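Gripper tips for soft stuff — from the Hurby build

Fuzzy blocks slip. Close slow, stop as soon as the fingers touch, then add a hair more. Cranking the force just mashes the nap. Ours likes 80 on the servo, 90 is too much.

Grab a bit above the middle. Lint roller before every run, fuzz gets in the finger joints and its a pain to pick out.
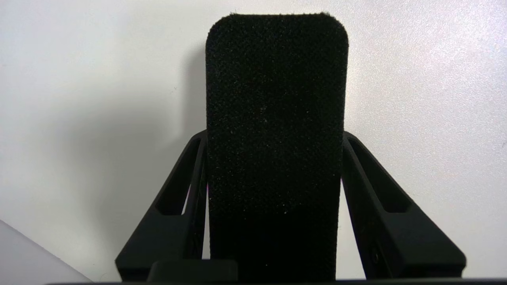 Both tips on the sides, a little above mid-height. Lint on the face, needs the roller.

White bench top = easy to see a dark part, but watch the shadow on one side. Callum lost a whole Sunday to that — moved the lamp, fine. Wipe the tips with a dampp rag after.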